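Unit 5: Planning and Budgeting for a Manipulation Workplace
Course: Equipment Planning for Small Automation Projects
Lecturer: Peter Procházka
Version of 2020-10-02

5.1 What we want from this unit

In Unit 4 we compared three types of arm and two types of hand. Today we leave the data sheets and speak about money. After the unit you should be able to write a purchase plan of two pages which a head of department can read without calling you on the telephone. The exercise at the end is based on the case of Zollesach, the same one we used for the risk assessment in March, so please bring your old notes.

5.2 Begin with the task, then the list

Students often start the plan with the arm, as it is the most expensive line and also the most pleasant one to read about. I ask you to start with one sentence which says what the hand must do. "The hand takes a mug by the body and the rim and puts it down on a soft surface" is a good sentence. "The robot works with household objects" is too wide, and every supplier will answer it with the biggest model.

From the good sentence you can already take the payload, the opening of the hand, the reach and the kind of surface. Write these four values at the top of the plan. Every later line must agree with them.

5.3 The four groups of cost

Group A is the robot itself: arm, hand, controller, cables between them, licence for the software.

Group B is what carries the robot and the work: mount, brackets, table, mat, lighting. In the plans I receive, this group is usually too small. A mount which bends a little under the arm will spoil the accuracy that you paid for in group A.

Group C is objects and consumables. They are cheap one by one, but they break, get lost or become scratched, and they must be bought again in the same colour and shape if the results are to be compared. For each object write the shop, the article number and how many spare pieces you order.

Group D is people and time: installation, training, safety check, and the hours of the person who stands by during the trials. Barrett Wojcik, who gave the guest lecture last year, puts group D first in his own plans. I don't go so far, but I understand him.

5.4 Reading a workplace for its costs

A useful habit is to look at a working place and to ask for every thing on it: which group, who orders it, how long is the delivery. A tabletop task such as the one below has very few objects, and still it touches groups A, B and C. 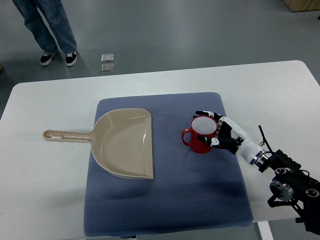 5.5 Notes on single items

Hand. A hand with segmented fingers can hold a mug over the rim and at the body at the same time. A simple two-jaw gripper costs much less, and for boxes it is enough. When you plan for glossy ceramic, ask the supplier for a trial with your own mug before you sign. Parnell and Lamont both offer such a trial in our case, but with Lamont you pay the transport in both directions.

Mat. A cushioned mat protects the object, the table and also the fingers. Choose one plain colour which is different from your objects: a red mug or a beige dustpan is easy to find on blue. Order two mats from the same batch. The second one you will need sooner than you think.

Table. Measure it together with the mount and the full swing of the arm. The floor behind the table belongs to the plan too, as people will walk and stand there, and the safety check will ask for the distance.

Long objects. A dustpan with a straight handle needs more table than its scoop. Please take the full length, handle included, when you calculate the work area.

5.6 Delivery times

In the Zollesach case, the arm from Brukar has a delivery time of 18 weeks and the hand 12 weeks. The table is in stock. If everything is ordered on the same day, the table stands in the corridor for four months. Make a simple backward calendar: write the first day of trials at the right side of the sheet and count to the left.

The support contract begins on the day of delivery, even when the box is still closed. Ask if this date can be moved. Sometimes it is possible, but only before the order.

5.7 The reserve

The budget line for groups B and C in the exercise is 2000 euros. You may plan up to 92 per cent of it. The rest is the reserve, and it must be a line of its own with a name of a person who can release it. Do not hide the reserve inside other prices. The purchasing office finds it, and then they trust the other lines less.

5.8 Exercise for the next meeting

Write the purchase plan for one table with one arm and one hand, for the task sentence in 5.2. Use the price sheets of Brukar and Parnell from the course folder. Prices are without tax; write the tax as a separate line.

Hand in: the task sentence with the four values, the table of costs in groups A to D, and the backward calendar. Two pages, font not smaller than in this handout. Work in pairs is allowed if both names are on the first page.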